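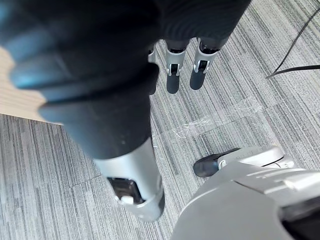 Wrist view of the hand over carpet tile, fingers pointing down, thumb entering at lower right.

Stuleo Wrist Recording Kit
Part no. 3555

The Stuleo kit records demonstrations for training manipulation policies on multi-finger hands. A small camera mounts at the wrist and logs video alongside joint positions and operator commands, all on one clock.

In the box
Camera and bracket
Sync unit
2 cables, straight connectors
Recording software, single-site license

Mounting
Fit the bracket so that the fingertips and the thumb tip share the view with the hand open. Part of the view will be taken up by the hand itself. Keep the camera angle fixed for the whole data set – policies trained on mixed angles need the angle stored with each episode.

Recording
Episodes start and stop from the foot pedal (sold separately) or the keyboard. Each is saved as its own folder and can be marked keep, discard or review. Failed grasps can be kept under a separate label. The sync unit accepts up to 6 camera inputs.

Compatibility
Vaher hands, firmware 11 or later. For other hands, send the flange drawing to Biljana Delić at Broscombe before ordering.

Page revised 10/20/22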